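Putting a Big White Board on Top of Your Good Table

My table has a light wood top and I love it, which is why you almost never see it. For most of the week there's a big white board lying flat over it, and I work on that instead. People ask me about the board more than anything else in the house, so I've finally written down what I do with it.

Size first. You want the board a little narrower than the table, so a strip of wood shows past it on either side. My first one was bigger than the top and I caught the overhang with my hip every single time I walked by with coffee. The second one stops short of the edges and I haven't launched it since. If you're having one cut, measure the table twice, take a bit off, and ask the shop to ease the corners while they're at it. The lumber counter at Nevell did mine while I waited.

Keeping it from sliding is the part everyone gets wrong (me too, for a whole winter). Don't tape it down! Tape leaves a gummy line on the wood and I spent a Sunday afternoon with cooking oil and an old T-shirt getting it off. What works is that rubbery mesh they sell for drawers and shelves. I use 3 strips, one down the middle and one near each end, and the board stays put even when I lean on it. Lift it now and then and wipe under there, though. Crumbs get in somehow and they will scratch.

Now, white. I went back and forth on this. White shows everything, every pencil mark and drip and dead ladybug, and for a work surface that turned out to be exactly what I wanted. A dropped screw is right there where you can see it. So is the tiny spring out of a pen. On the bare wood I'd be patting around like I'd lost a contact lens. The downside is glare, so if you've got a lamp over the table, pull it off to one side. Mine picks up a purplish tint late in the day and I've stopped trying to fix that.

Cleaning is easy if you don't let it go. A damp cloth with one drop of dish soap, then a dry cloth after. For pencil I use a plain white eraser. For marker, a little rubbing alcohol on a cotton ball, but try a corner first — I dulled a patch on my old board by going straight at it. Skip the scouring powder completely. It takes the shine off and after that the dirt has something to hang on to.

Cords are my other big thing. If you're using anything with a cord on it, run the cord down the outside of your hand and off toward the near corner of the board, the left one to the left and the right one to the right. Never across the middle. Once a cord crosses the middle you'll drag it through whatever you're doing, and it'll take your work with it. Leave enough slack for a soft curve by your wrist, too. A tight cord tugs at you all afternoon and you don't notice until your arm is sore.

And please keep the middle clear. I used to have a mug, a tape measure, three pens and the mail on there before I'd even started. Now the stuff I'm not holding goes in a tray on the chair beside me, and the board is just for what's in my hands. It felt fussy for a week and then I couldn't go back.

When I'm done, the board gets wiped and stood on its long edge behind the door with a folded towel under it. Don't lean it at a steep angle for days or it can bow. Mine did, a tiny bit, and I flattened it again by laying it bowed side up with 7 heavy cookbooks on top. It took 11 days, and I ate a lot of toast because I couldn't get at my recipes.

If you've got a favorite way to keep a board from creeping on a really slick table, send it in. I've had good luck with the mesh on wood but my sister's glass top is another story, and she's getting impatient with me.

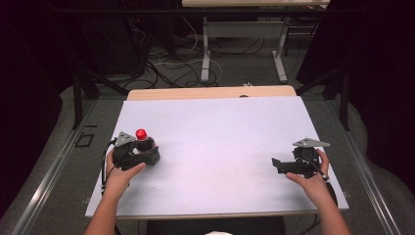 Both hands on the white board, cords off to the sides and the middle left clear.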